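Tikley推出"椅归原位"办公家具整理服务:先把椅子放回去,再谈别的

2026年1月,主营办公家具养护与空间整理的Tikley公司宣布,面向中小型办公室的整理服务"椅归原位"正式开放预约。服务内容听上去没什么了不起:清理桌面,清洁软包座椅,把散落各处的椅子推回它们本来应该在的桌子旁边。Tikley表示,公司在筹备期间曾试图给这项服务起一个更响亮的名字,包含"赋能"二字的方案共有四个,均未通过。

"大家都愿意为新椅子开会,很少有人愿意为旧椅子弯腰。"Tikley服务总监Kirstin Rankin说,"我们做的就是弯腰这一部分。"

据Tikley介绍,多数办公室的座椅采购于同一时期,几年之后却各有各的命运。靠窗的晒褪了色,会议室的扶手上挂过每个季节的外套,靠近打印机的那几把长期承担书架的职责。最受欢迎的一把通常已经离开原部门,去向全公司都知道,只有登记表不知道。Rankin把这种现象称为"座椅的自由流动",并说她对此没有道德上的意见,只是希望它们在周末之前能回家。

服务分为三个档次。基础档包括桌面清空与擦拭、座椅归位和软包表面除尘,每间办公室最多17个工位,收费1595元。标准档收费3000元,在此之上增加织物局部去渍、脚轮清理和线缆收束。脚轮清理被单独列出,是应首批试用客户的强烈要求。客户看过从脚轮里取出来的东西之后,普遍沉默了一会儿,随后追加了预约。第三档为按需报价,适用于那些在咨询表"现状描述"一栏只填了省略号的客户。

试点工作在设计事务所Morrison的办公楼内进行,历时两周,共处理座椅123把。Morrison的行政主管Ailbhe Nic Giolla在试点结束后表示,她入职以来第一次看清了会议桌的颜色。"以前桌上总有东西,样册、充电器、上一场会议剩下的饼干。我一直以为那张桌子是深色的。"她补充说,饼干的归属问题目前仍在内部讨论。

Nic Giolla同时提到,员工对清空桌面的接受程度好于预期。第一天有三位同事前来询问自己的东西去了哪里,第二天有一位,第三天来的那位是想再要一个收纳盒。唯一的正式投诉来自财务部,内容是椅子被调回了标准高度,投诉人花了一整个上午才把它调回那个"说不清楚但就是对"的位置。Tikley已据此修改作业流程:座椅高度、靠背角度及一切看似随意的旋钮,一律不动。

在软包清洁方面,Tikley采用低水量手工作业。技术人员先用软刷顺着织物方向除尘,再以拧干的布分区擦拭,接缝和转角处最后处理。绒感面料不使用硬毛刷,针织或网眼类的带子与软垫分开清理,孔眼里的灰尘用小口径吸头处理。公司承认这套办法速度不快,也不适合拍成宣传短片。市场部拍过一次,成片中最激动人心的画面是一块布由浅变深。

颜色也是服务手册里着墨较多的一章。近年办公座椅流行大面积的纯色软包,再配一点跳脱的亮色,采购时看着朝气蓬勃,进了办公室以后则主要负责衬托灰尘。

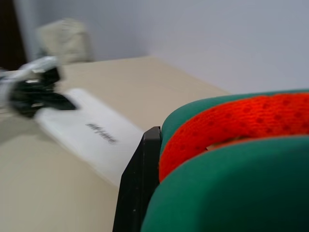 手册建议,凡是深浅反差较大的搭配,不同颜色的部分应各用一块布,先擦浅色,后擦深色,擦完不要急着把东西堆回去。椅子推回桌边时,硬质边框与桌沿之间应留出一点距离。Rankin坦言,这一条她在手册里写了三遍,因为桌沿上的划痕总是在下班前最后十分钟出现的。

整理所需的收纳用品由合作方Ladar提供,包括抽屉分隔盒、理线带和可重复书写的标签。标签上写什么由客户自行决定,Tikley仅保留一项建议权,即不推荐使用"其他"。在Morrison的试点中,标有"其他"的盒子在两周内从一个增加到五个,其中一个里面装着另外四个的盖子。

对于无法继续使用的座椅,Tikley将在征得客户书面同意后,交由Sirkedent仓库登记存放,保留三十天,供客户改变主意。据试点经验,改变主意的情况多发生在第二天,理由以"那把其实挺舒服的"为主,并且总是由当初主张扔掉它的人提出。

"椅归原位"首阶段接受工作日晚间及周六的预约,4月起增加工作日清晨时段。客户只需提前一天告知工位数量,并请员工收走私人物品和正在进行中的盆栽实验。服务期间无需安排专人陪同,但需要有人开门,这一点在试点中也得到了充分验证。

关于Tikley

Tikley从事办公家具养护、软包清洁及空间整理,客户包括设计事务所、诊所、培训机构和若干家不愿透露名称、但椅子很多的公司。公司自用的办公室同样适用"椅归原位"标准,下一次内部检查的日期已经推迟过两回。

媒体垂询请联系Tikley传播部,来信请在标题中注明"椅归原位",以便与真正来问椅子在哪儿的邮件区分开。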